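**Moving a 63 litre tank into the utility room — talk me out of it (or don't)**

---

**brackwater_bill** wrote:

Evening all. Long-time reader, occasional moaner.

I've been told, kindly but with a date attached, that the tank has to leave the living room by October. It's the 63 litre Brekus, the one with the lid that never quite shuts, currently home to a gang of ember tetras, some cherry shrimp and a nerite snail who has laid eggs on every surface except the ones I wouldn't mind.

The only room on offer is the utility room. Points in favour: tap, drain, tiled floor, and a door I can close when I'm swearing at a siphon. Points against: it's the utility room. It has a washing machine in it and it gets a fair bit of daylight.

Has anyone kept a tank in a room like that for any length of time? I'm mostly worried about vibration from the spin cycle, and about algae. I'm less worried about looks, as I'd be the only one in there.

---

**Estik** wrote:

Did it for years. It's the best room in the house for a tank and the worst room in the house for looking at one. You'll do your water changes on time for once because the bucket travels two steps, and then you'll notice you haven't sat down in front of the thing since spring.

On vibration: put it on its own stand, on a foam mat, and leave a hand's width between the stand and the machine. Mine never so much as rippled. Do NOT put it on top of the machine. I only say that as somebody suggests it every time this comes up.

---

**plecostamus_prime** wrote:

I was about to suggest it.

---

**Estik** wrote:

I know you were.

---

**MrsTiggyfinkle** wrote:

I'll be the spoilsport. I wouldn't do it, and the spin cycle isn't why. Think about what's in the air in there. Washing powder, fabric softener, bleach, whatever you spray on the oven shelves. Fish might shrug it off but shrimp won't. I lost most of a colony one winter and I'm still fairly sure it was a plug-in air freshener, although my husband maintains it was my cooking.

If you must, keep a tight lid on it. You've already said yours doesn't shut.

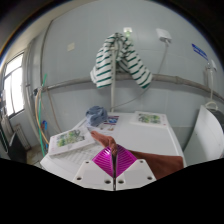
Also, please keep a bucket that is only for fish and write FISH on it in letters your family can read from the hall. Mine said "tank" and somebody washed a car with it. I got it back smelling of artificial cherries and had to retire it to the garden.

---

**brackwater_bill** wrote:

That's a good point about the shrimp and one I'd managed not to think about. We use liquid detergent, not powder, if that helps. There's no air freshener, although some visitors have hinted.

The lid could be sorted. I've been meaning to sort it for two years.

---

**Amnuay Somboon** wrote:

I have to disagree with Tiggy a little. I ran a breeding rack in a laundry for a long time, all shrimp, and lost no more than I did when they were in the spare bedroom. A lid, a sponge filter, and take the air for the pump from another room. You drill a small hole through the wall for the air line. My landlord at the time had views on the hole, but the shrimp were very happy.

What gave me trouble was temperature. A small room with the door shut gets hot when machines are running, then goes cold at night. Bill, do you have a thermometer in there? Leave one for a week and write down the highest and the lowest before you move anything. If the swing is small, carry on. If it's large, you need a better heater and some thought about summer.

---

**MrsTiggyfinkle** wrote:

"No more than in the spare bedroom" isn't much of a comfort if you were losing plenty in the spare bedroom, Amnuay. But I'll give you the air line from another room, that's sensible.

---

**Amnuay Somboon** wrote:

I was losing very few in the spare bedroom! I have always been extremely modest about this.

---

**plecostamus_prime** wrote:

What about the daylight? I've got a tank by a window and it's basically a vertical lawn. The fish are in there somewhere. I've seen the food go.

---

**Estik** wrote:

Black card on the back and on whichever side faces the window. Lights on a timer, six hours to start with. Plenty of floating plants. If you still get green water after that then you're overfeeding, and I say that to everyone, and everyone says they aren't.

---

**plecostamus_prime** wrote:

I'm not.

---

**Branitz_aquatics_fan** wrote:

Can I ask the dull question? What's the floor like? A tank that size, filled, with gravel and a stand, is more than I weigh, and I'd think twice about standing in some corners of my house. Tiles on concrete, no problem. Tiles on old boards, get down there with a torch first. Check it's level as well, utility floors often slope towards a drain. Mine fell 10 mm over the length of the stand and I only found out once it was full, when the waterline looked like a ship going down.

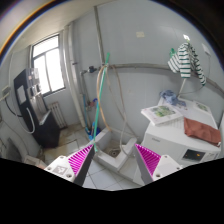

I shimmed it in the end, which meant draining it, which meant the tetras spent an afternoon in a storage box giving me looks. Use a proper spirit level and not the one on your phone.

---

**brackwater_bill** wrote:

It's a ground floor with concrete under the tiles, so I'm happy about the weight. Slope, no idea. I'll dig out the level. I own two and can lay my hands on neither.

Thermometer went in there this afternoon, on a shelf, with a note on it saying what it's for. Somebody has already moved it to "a better shelf".

---

**Amaral** wrote:

Coming at this from another direction: is there any chance of negotiating? In my experience the objection is rarely to the tank. It's to the hoses, the wet towel on the carpet and the noise. I rebuilt my cabinet so everything lived behind a door, swapped the filter for a quiet one, and was allowed to stay. I was even asked if I'd like a slightly bigger one. I have that in writing.

---

**brackwater_bill** wrote:

I've tried. The wet towel was raised. So was an incident with a siphon and a sofa cushion that I'd hoped was behind us.

---

**MrsTiggyfinkle** wrote:

Oh, Bill.

---

**Estik** wrote:

Right, so it's going in the utility room. Order I'd do it in:

- sort the lid first, before anything moves
- a week of temperatures, like Amnuay said
- level the stand empty, then again half full
- move with the old filter media kept wet in tank water the whole time
- shrimp last, dripped in slowly, even though it's the same water. Call it superstition

And put the plug sockets above the waterline with a drip loop on every cable. You'll have a lot of water and a lot of electricity in one small room, and that goes for the washing machine's plug as well as yours.

---

**Amnuay Somboon** wrote:

Agree with all of that except dripping shrimp into their own water. It will do no harm but you'll be sitting on a cold floor for an hour feeling foolish.

---

**Estik** wrote:

I've had some of my best ideas on a cold floor.

---

**brackwater_bill** wrote:

Update, with figures, such as they are. The thermometer has been in for a full week and the gap between highest and lowest was 2 degrees. I was braced for much worse. The floor does slope, a little, towards the sink, and I've ordered shims. Found one of the levels. It was in the living room, behind the tank.

The lid is still not sorted. I've taken it off, looked at it, and put it back slightly worse.

---

**Branitz_aquatics_fan** wrote:

Two degrees is better than my living room. Get a sheet of polycarbonate cut to size and stop fighting the old lid, it's won.

---

**MrsTiggyfinkle** wrote:

Fine, I withdraw most of my objection. I'm keeping the bit about the bucket.

---

**plecostamus_prime** wrote:

So just to confirm, not on top of the machine?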